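Pine frames keep opening at the miters
Framing and Small Woodwork board, 6 replies
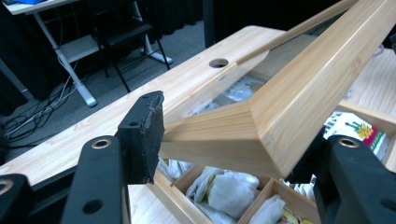

Thread last updated Monday, 4:12 pm

dwasilewska
I'm making picture frames out of light pine for a show at the Guthrie library in September. I have 20 to get through and the first ones already have gaps at the corners. They close up fine when I clamp them and a week later I can slide a piece of paper into the inside of the joint. Yellow glue, band clamp, left overnight. The saw is a Vitier with the blade it came with. What am I doing wrong?
Danuta Wasilewska

mitermouse
Gap on the inside of the corner or the outside? It matters. If the angle is off you usually see it the day you glue. If it shows up a week later the wood moved. Where do you keep your stock?

dwasilewska
Inside. Stock is in the garage, frames come into the house after glue-up.

mitermouse
That would do it. Garage pine is damper than house pine. It shrinks across the width and the inside of the miter opens. Bring the boards into the house and leave them stickered for a couple of weeks before you cut anything.

oldrabbet
I don't agree that it's all moisture. On a narrow molding there isn't enough width to shrink that much. I'd look at the glue first. End grain soaks it up and the joint starves. Brush on a thin coat, wait five minutes, then put on a second coat and clamp. I have done it this way for years with pine straight from the shed and very few have opened.

mitermouse
Sizing the end grain helps with strength. It won't stop a board from shrinking. How wide is the molding?

dwasilewska
Two and a half inches at the widest part.

oldrabbet
OK, that's wider than I pictured. Moisture could be part of it. I would still size the joints.

k_larch
Add splines. I cut a slot across each corner after the glue dries and glue in a strip of hardwood. The jig is two scraps screwed to a board. I used to use the Demano V-nails and they split pine near the edge about one time in five.

oldrabbet
V-nails are fine if you don't drive them close to the outside corner. Splines show, and not everyone wants that on a plain frame.

dwasilewska
I don't mind if they show. Boards are in the spare room now. I'll size the next four and spline two of them and see which ones hold. Does anyone know if the 200 grit Olitz paper is too fine before an oil finish?

k_larch
It's fine for oil. Stop there.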